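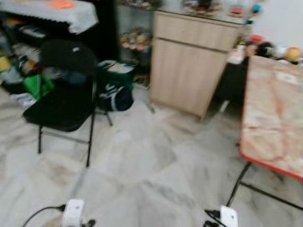

I have never believed in the one-chair rule. You may have met it: every room is allowed a single chair where clothes can land, the chair gets emptied on Sunday night, and the rest of the house stays clear. My sister-in-law sent me the article in December and I have been arguing with it in my head ever since. A chair is a terrible place to store anything. The folding one in our back room has a navy thing over the backrest right now, and the duffel bag has settled on the floor behind it with the green bag on top, so you tell me how well the rule holds once bags are involved. The chair didn't contain the mess. It gave the mess an address.

The article came from a site called Harkgate, which also sells the boxes you're supposed to need. Funny how that works. Their starter set was $200 before shipping. I priced the same sort of thing at Garrido downtown and it was cheaper, but then you own a stack of boxes and have to find somewhere to put them, and I know where they'd go. They'd go on the shelves, in front of the stuff that's already there.

Byung-chul Ham, who lives across the landing and has moved more times than anyone I know, thinks the trouble is flat surfaces. Get rid of the surfaces and you get rid of the piles. I'm not sold on this either. He eats standing up.

Still, I gave the decluttering people a fair try. Their method has 2 steps. First you pull out everything that belongs to one category, and then you ask each item whether it has earned its space. I picked toys, as those are what visitors mention. I lasted most of an afternoon. The trouble with asking a plush toy if it has earned its space is that somebody in this family will answer for it, loudly, and from another room. We got rid of a puzzle with pieces missing and one ball that wouldn't hold air. Everything else went back.
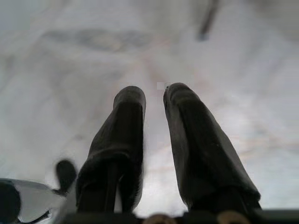
Then there's the bare-surface business, which Plotcombe (another site, same boxes as far as I can tell) pushes hard. You clear one area completely and you're meant to feel calm when you look at it. I've looked. A pale, plain patch of surface makes me notice whatever is left on it, and a small white square that I'd never have given a thought in a crowd suddenly looks like a job I haven't done. Is that calm? I didn't feel calm. I felt like wiping something.

What I will admit is that the folding table is worth having, red edge and all, and that I'd sooner fold laundry on it than on the bed. The scalloped cloth on top of the black shelves stays too. I was told it "dates the room." Fine, it dates the room.

Next month I'm supposed to try the Tingate planner, which wants me to write down where each thing lives. I'll report back, but I'm not buying the pen.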